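Handout 7: Song Form and the Placement of the Hook

Revised 4/4/24. Replaces the January version, which had the wrong bar numbers for the second listening track.

## 1. Terms used in this unit

**Hook.** The part of a song a listener can repeat after one hearing. It may be sung, played or spoken. A song can have more than one.

**Verse.** A section whose music returns with different words.

**Chorus.** A section whose music and words both return, with small changes at most.

**Pre-chorus.** A short section, usually four or eight bars, that leads from verse to chorus. The harmony tends to avoid the home chord.

**Post-chorus.** A section after the chorus that carries its own hook. Older textbooks treat it as part of the chorus. In this course it is labeled separately -- use "PoC" on your charts.

**Bridge.** A section that appears once, normally after the second chorus, with new harmony.

## 2. Measuring hook placement

We record two values for each track:

1. Time to first hook, in seconds from the first sound.
2. Hook share, meaning total hook time divided by total track time.

The first value depends on tempo and intro length. At 120 beats per minute in 4/4, one bar lasts 2 seconds. An eight-bar intro followed by a seven-bar verse therefore puts the chorus at 30 seconds. An odd bar count of this kind often means that the last bar of the verse has been dropped so that the chorus enters early. Check for it before you assume you have miscounted.

Hook share is harder to agree on. If the hook melody is played by an instrument under a verse vocal, count it only when it is complete. Fragments are noted in the margin and left out of the total.

## 3. Listening tracks

| Track | Artist | Form |
|---|---|---|
| A | Plikov | V C V C B C |
| B | Espinoza | V P C PoC V P C PoC B C |
| C | Tasness | Intro V V C V C |

Track A has no pre-chorus. The lift into the chorus comes from the drums alone -- the bass holds the same note for the whole verse.

Track B places its strongest hook in the post-chorus. The chorus melody moves by step and stays within a fifth. The post-chorus has a wider leap and fewer words.

Track C delays the chorus with a double verse. Compare the second verse with the first: the chords are the same, but the vocal starts one beat later in each line.

## 4. The Puvcombe song set

The Puvcombe set holds 2,000 charted songs. Each entry gives key, tempo, form string and time to first hook. Form strings were entered by hand, and the labels for pre-chorus and bridge are not consistent. Do not compare bridge counts across decades without checking the charts themselves.
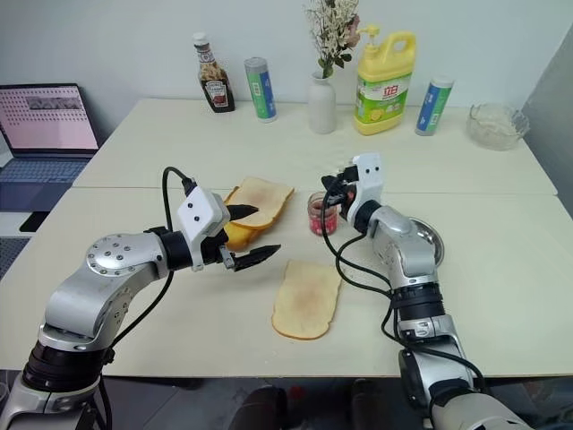

*Fig. 1. Two robotic arms at a tabletop with toasted bread.*

## 5. Work for next session

- Chart all three tracks using the labels in section 1.
- Give both values from section 2 for each track. Show the bar count and tempo you used.
- Pick one song from the Puvcombe set whose form string you disagree with. State your own reading and the bar where it departs from the entry.

Charts may be written by hand. Bar numbers must be shown at the start of every section.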